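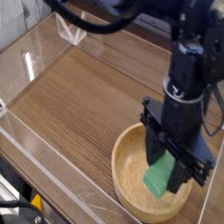

Contributing Demonstrations: Frequently Asked Questions
Marnley Manipulation Project

What counts as one demonstration?
One block, one bowl, one start and one finish. Begin recording with the gripper open and above the board. Stop recording once it is open again and clear of the block.

How many do I record in a session?
A session is 200 demonstrations, split into blocks of 20. Save after every 20.

Does the block have to start in the same place each time?
No. Move it between runs and turn it as well. Reach the corners and the strip along the far wall, where we have the fewest examples. 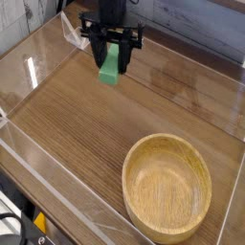 What should I do with a failed attempt?
Keep it and mark it "fail" in the log. Failed runs are stored in a separate folder and left out of the first training pass.

How large is the set now?
The November release has 1,463 demonstrations. Two operators recorded all of them.

Can I pause in the middle of a run?
Up to 2 seconds is fine. After a longer pause, discard the run and start over.

Who checks the recordings?
Facundo Benítez reviews the logs. Rosemarie Kröger handles file access and new operator accounts.

Can I use my own objects?
Not in this set. Send suggestions for the next one to Rosemarie.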